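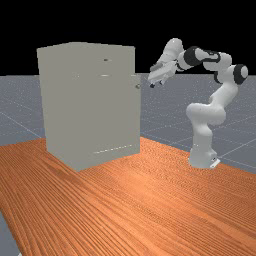 I've been putting off writing about the cabinet door for most of the fall, partly because I wanted a proper result first and partly because every time I sat down to do it I'd notice some setting I hadn't tried, and then the evening was gone. But I finally have numbers I trust, so put the kettle on, this may ramble a little.

The short version, for anybody who wandered in from the bread posts (hello, and sorry): I'm teaching a simulated arm to pull open a cabinet door by its knob, using nothing but demonstrations and pictures. The arm never gets told where the knob is. It has to work that out from what its cameras show it, plus its own joint positions, which it does know. The learning part is plain imitation, so it looks at what I did when I drove the arm by hand and tries to do likewise. I recorded 165 demonstrations, mostly late at night with a game controller in my lap, and threw out the ones where I'd bumped the door or wandered off halfway and had to come back. That left 131, and I'm fond of every last one of them.

My question was a pretty modest one. When you have a few camera views and a small pile of demonstrations, which view is doing the work? I'd always assumed the wide one, where you get the whole cabinet and the whole arm and can see the gripper coming in toward the knob. It's certainly the one I like to watch! If you'd asked me in the spring I'd have told you to spend all your pixels there and go to bed.

Then Haris Dogar, who was in grad school with me and still reads my drafts when his kids let him, asked what would happen if I trained on the low view looking back at the arm's base. I'd only added that one because I had a spare slot in the config file. Most of what it gives you is tabletop. You get the base and the column, the big joint in the middle, the cabinet as a gray slab off to the left, and the upper part of the arm running out of the top of the picture.
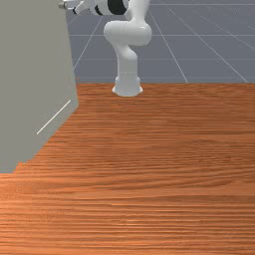
So I trained three versions, all on the same 131 demonstrations and with the same network: wide view only, low view only, and both together. I ran each of them with 4 random seeds, which I know is on the skimpy side, but my desktop is old and it heats the study to the point where the cat moves in. Every run got the same set of starting positions for the arm, and across the whole experiment that came to 936 test attempts. An attempt counted if the door ended up open past a fixed angle before the clock ran out. No partial credit for touching the knob, though I was tempted.

The wide view did fine, as I'd expected. The low view alone did badly, also as expected, but nowhere near as badly as I'd have bet. And the two together beat the wide view by a margin that held up in every seed, which is the bit that had me walking around the kitchen talking to myself.

I spent a couple of weeks in November's gloom trying to figure out why. My best guess (and it's a guess) is that the low view makes the arm's posture easy to read. In the wide view the links pass in front of one another a good deal, and the policy has to tie what it sees to the joint numbers with some foreshortening thrown in. From down low, a change in how the middle joint is turned makes for a big, plain change in the picture against the grid on the floor. You barely see the business end at all, but you see what the rest of the body is up to.

To poke at that, I painted a gray rectangle over the arm in the low view and retrained. Most of the gain went away. Then I put the arm back and covered the cabinet, and lost only a little. So that's in line with the posture idea, though Haris points out, fairly, that a big gray rectangle is a strange thing to feed a network and might cause trouble all by itself. I'd like to try a gentler version with blurring.
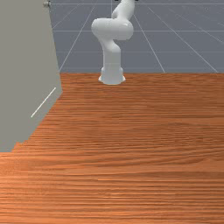 The low view again, with the cabinet on the left and a bit of metal hardware just peeking in at the top.

A few loose ends before I forget them. I haven't changed the wood texture or the lighting in any of these runs, so I can't say a thing about how this would hold up on a different table. I also haven't moved the cabinet, and that's next on my list, because if the policy has simply memorized one spot then all my happy pacing was for nothing. And a couple of you wrote asking for the demonstrations. I'll put them up once I've renamed the folders into something a stranger could follow; right now one of them is called "good ones maybe," and there's a second one called "good ones maybe 2" that has most of the bad ones in it.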